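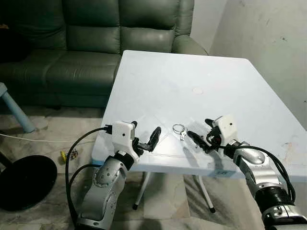
照片:Oranuch Kamolrat / Muneo 项目

十二月,下午,Muneo 遥操作记录
记录人:Paweena Thepsuriya
操作:Cuiping Xue(主),我(副)

上午 Charoen 把两边主手的零位重新标了一次。标完以后,左臂的肘部和主手对得比较好,右臂的腕部还是有一点偏,转到极限的时候能感觉到。Charoen 说这个偏差不影响平面上的任务,先不改,等 Kuldale 寄来新的编码器线再一起做。我同意,但是我写在这里,以后看右臂数据的人要知道。

今天的任务是小件和薄件,一共 3 个:
1. 小金属环,从桌面夹起来,交给另一只手
2. 透明薄片,推到桌边,再夹住
3. 小的透明圆片,放到薄片上面

任务 1
环平放在桌子上,离前边比较近,下面连着一个小扣。操作的人第一反应都是去夹环。环太薄了,两个指尖合起来的时候从它上面滑过去,环只是转一个角度,留在原来的地方。Cuiping 试了以后改成夹小扣。小扣稍微高一点,指尖从侧面进去,可以夹住。

我原来在任务说明里写的是“夹住圆环”。这句话要改,改成“夹住物体,任何部分都可以”。如果说明写得太死,操作的人会一直重复一个不好的动作,我们录下来的就是很多次犹豫。Napaporn 上个月看回放的时候已经提过这件事,当时我没有认真听,这里补记。

还有一个问题是右手先动还是左手先动。环靠近哪一边就用哪一边的手,这个大家都理解,可是环在中间偏右一点的时候,Cuiping 用右手,我用左手。两个人的习惯都混在一个数据里,不知道训练的时候会不会有影响。暂时规定:看不清楚的时候用右手。

交接的动作比夹起来容易。需要注意的只有一点,接的那只手要先停稳,再让给的那只手过去。两只手同时走的时候,主手上面感觉不到相对速度,指尖容易碰在一起。今天碰了 2 次,都很轻,没有报警,两段都标了“碰撞”,没有删除。

任务 2
透明薄片最难。从头部的画面里,我坐在操作台前面基本找不到它的边,桌面本身就是浅色的,又反光。换到腕部的画面好一些,边缘有一条细的亮线,手腕转一点,亮线会跟着移动,这样可以猜出角在哪里。Cuiping 的办法是先找圆角,找到圆角以后沿着边走。我学了她的办法,比我自己的快。

但是有一个副作用。她为了看亮线,会把手腕转来转去,这些动作对夹取没有用处,只是为了看。如果模型学了这些动作,它也会转手腕。这到底是坏事还是好事,我和 Oranuch 的意见不一样。Oranuch 认为模型用的是同样的腕部相机,它也需要看见边缘,所以“为了看而动”应该保留。我担心的是每个人转的方向都不同,学出来的是平均值,平均值就是不动。没有结论。先在元数据里加一个字段,记下夹取以前有没有这种寻找的动作,以后可以分开训练比较。

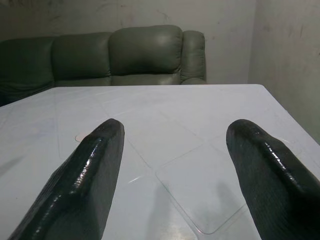
另外,指尖的阴影也给人帮助。手指往下走的时候,影子在桌面上变清楚,我用它来判断高度。Cuiping 说她不看影子,她听电机的声音。我试了听声音,听不出来。这种线索模型是没有的(我们不录声音),所以她的动作有时候看起来比画面里的信息“聪明”。以后请操作的人尽量只用画面,耳机可以戴上。

推薄片的时候,压力不好控制。主手的力反馈现在的增益是低的那一档,指尖碰到桌面,手里只有很弱的感觉。压得太重,薄片不走,手指自己在上面滑;压得太轻,手指从上面经过,也不走。Charoen 建议把增益调高,可是调高以后任务 1 会抖。两个任务能不能用不同的设置,需要问他配置文件是不是支持按任务切换。

任务 3
小圆片只试了一会儿,没有正式录。圆片的轮廓在腕部画面里是淡淡的一圈,手指一靠过去就遮住一部分。我觉得应该先用左手从侧面轻轻推一下,确认位置,再决定怎么夹。Cuiping 觉得这样太慢。明天各录一组,比较以后再定。

手指表面
Flastetti 的黑色指套表面是光滑的,有细的交叉纹路,灯光一照,上面有很亮的一条反光。这条反光在腕部画面里很明显,位置随着手腕的姿态改变。Napaporn 问过能不能换成哑光的。好处是画面干净,坏处是以前的数据都是用这种指套录的,换了以后新旧不一致。目前累计 2,374 段,全部是这种表面。我倾向于不换,至少这一批录完以前不换。

线缆
右臂外侧的那一束线,在肘部抬高的时候会往上拱。今天没有挂到东西。不过手臂收回来的时候,我看见它碰了夹爪的外壳,所以请 Charoen 把扎带的位置往肘部方向移一点。左臂的线垂得比较低,也请一起看。

录制流程
按 Prasertsri 那边的新格式,每一段的开始要让两个夹爪张开,停一下再动。我们以前没有停,软件切分的时候会把开始的几帧切掉。今天下午开始都停了,上午录的没有停,文件名后面加了 a,请不要和下午的混在一起。

休息也要记一下。连续录 4 组以后,我的动作明显变粗,夹小扣的时候会提前合上手指。Cuiping 好一点,但她也说肩膀累。以后到 4 组就换人,不要等到自己觉得累。

没有解决的:
右腕零位偏差,等编码器线
力反馈增益能不能按任务切换(问 Charoen)
“为了看而动”的片段怎么处理(Oranuch 和我再讨论)
任务说明第一句要改,改完发给 Napaporn 看中文对不对,我写的“任何部分”不知道会不会有误会

17:40 补充:Charoen 回复了,配置文件可以按任务切换,但是切换以后必须重新启动主手程序,重启以后零位要再检查一遍。那么明天先把任务 1 全部录完,再切到任务 2,中间不要来回换。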